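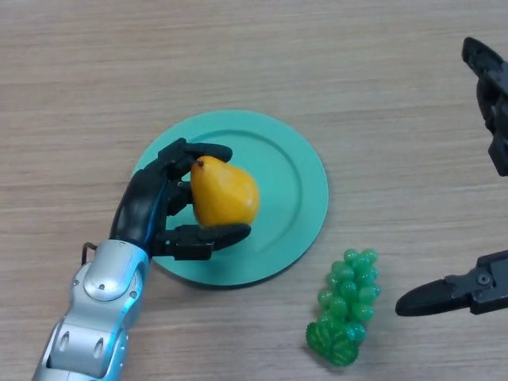
Turquoise-green plate, wood-grain tabletop.

---

Thread on buying a used integrated amplifier through Brernitz, for those who asked after my last post. Unit is a Skaltia stereo integrated, phono stage included, no remote. Listed as "tested, working". Paid $184 plus postage. Notes follow in the order things happened.

---

"Tested, working" has no fixed meaning on Brernitz. It can mean a full check of every input at several volume levels, or that the power light came on. I messaged the seller before bidding and asked which inputs had been tried, with what source, and into what speakers.

---

Reply: CD input only, one pair of bookshelf speakers, no turntable on hand. A useful answer. It meant the phono stage was untested, and I set my maximum bid on the assumption that it was faulty.

---

Photos in the listing showed the front panel and the top cover. I asked for the rear panel, the underside and the mains lead. The rear panel shot had the voltage plate in it. Always get the voltage plate. A lot of these came in as grey imports and were never converted for 240 V.

---

Check the mains lead for a moulded plug that matches the country of sale. A rewired plug isn't disqualifying but it tells you someone has been at the unit, and then you want to know what else they did.

---

Feedback score. The overall percentage is close to useless. Filter by category and read only the comments on electronics. This seller had a long record in children's clothing and 2 electronics sales, both small radios. Not a bad sign, just not evidence of anything.

---

Postage. Quinlan road freight from Furnadton, tracked. Seller offered to pack in the "original box". Original boxes of this age have usually lost their foam, or the foam has gone to powder. I asked for a double box with at least a hand's width of fill on every side, and paid extra for it.

---

Transformer weight is what breaks amplifiers in transit. The chassis stops, the transformer keeps moving, and the mounting bolts bend the base plate. Look along the underside with a straight edge before you plug anything in. Mine was flat.

---

First power-up was through a dim bulb tester, no speakers connected, volume at minimum. Bulb flashed, then settled to a faint glow. If it stays bright, switch off at the wall and start looking for a short. If you don't have a tester and don't know how to build one safely, pay a technician to do this part.

---

Protection relay clicked in after a short delay. DC offset at the speaker terminals was within the service manual limit on both channels, left slightly higher than right. Rechecked once the heatsinks had warmed up. Left had come down a little.

---

Faults found:

- volume control scratchy in the lower third
- balance control drops the right channel at one position
- input selector intermittent on tuner
- phono stage working, hum slightly higher than spec

---

The first three are dirty contacts. Contact cleaner, work each control back and forth through full travel, leave it overnight. Use the type with a light lubricant on the volume and balance pots. Plain solvent strips the factory grease and the knob feels terrible afterwards.

---

The selector needed doing twice. It's a slide switch at the rear driven by a flat cable from the front knob, so spraying behind the knob achieves nothing. Top cover off, mains lead out of the wall, and let the main capacitors discharge. Verify with a meter.

---

Hum traced to the ground post. Oxidised washer. Cleaned it with fine abrasive paper, refitted, hum now inaudible from the listening seat with no record playing.

---

Yiğit Kaplan asked whether I recapped it. No. No bulging, no leakage, ripple is fine. Replacing parts that measure correctly is a good way to lift tracks on an old board.

---

Rochelle Baxter asked about returns. Private sellers on Brernitz can tick "no returns", but the item still has to match its description as far as the platform's own dispute process goes. Film the unboxing in one take and keep the packaging until you've tested every input.

---

I left positive feedback and listed the faults in it. Brernitz feedback has a character limit, so it reads like a telegram: "Amp as described. Well packed. Controls need clean. Phono OK." The next buyer can use that. "AAA+++ would buy again" is no help to them.

---

Long-term reference: my previous Skaltia, the smaller model, ran 18 months on the same treatment before the volume pot went scratchy again. Cleaned it and sold it on to Shahzad Siddiqui, who reports no trouble.

---

Correction to the ground post item above: the washer is on the inside of the rear panel as well. There are 2. Clean both.

---

Next up is the matching tuner, if the seller answers my question about the dial cord.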